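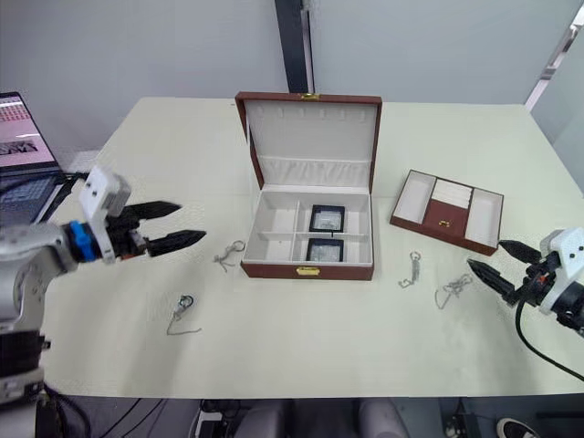

An open jewellery box on a table, with two small display cases in its right-hand compartments.

Drastelard 2 mini computer gets a price and a second memory slot

1 March 2019

Readers who have followed this newsletter since last September will remember the first Drastelard, a very small desktop computer from the firm Londar. We liked its low noise and we did not like its single memory slot. Now Londar has published the details of the second model, and most of our complaints were heard.

The new machine keeps the same case, so the old wall bracket still fits. Inside, the board is new. It has 2 memory slots, and you can open the case with a normal screwdriver to reach them. In the first model the memory was under the fan, and many owners wrote to us that they did not dare to remove it.

The processor is a low-power type with two cores. Londar does not promise big gains in speed and I think this is fair of them. For writing letters, reading the web, keeping accounts or playing films on a television it should be enough. For heavy video work you should look at something else.

The computer is sold without memory, without a disk and without an operating system. The price in this form is 656 euros for the version with the larger solid-state drive bay and a three-year guarantee, and the basic version costs 130 euros less. Please remember that you must add the parts to this sum. A buyer who has an old laptop in the cupboard can perhaps use its memory again, but check the type first – the first Drastelard used a different one, and the modules look very similar.

On the back there are two network sockets, two video outputs and four USB ports. The front has only the power button and one more USB port. The headphone socket has moved from the front to the back, and this I cannot understand. If the computer is fixed behind a monitor, it becomes difficult to reach, and a short extension cable will be necessary for many people.

The power supply is still an external block. It is smaller than before, but it has a new plug, so the old one cannot serve as a spare.

Londar will sell the machine through its own site and through the shop Brandão, which also takes orders by telephone. Brandão says that the basic version will be delivered first and that the larger one follows some weeks later. Both can be ordered already. The company's service point in Irnley will repair both models, and it accepts the first Drastelard for a fan change even when the guarantee has finished.

Owners of the first model also get something. A firmware update is now on the support page, and it corrects the fault where the computer did not wake from sleep when a keyboard was connected through a hub. Read the instructions to the end before you start, and do not disconnect the power during the update. The screen stays black for a few minutes – this is normal.

We have asked for a test machine of the basic version. When it arrives we will measure the noise and the power use in the same way as last time, with the same meter, and print both tables side by side.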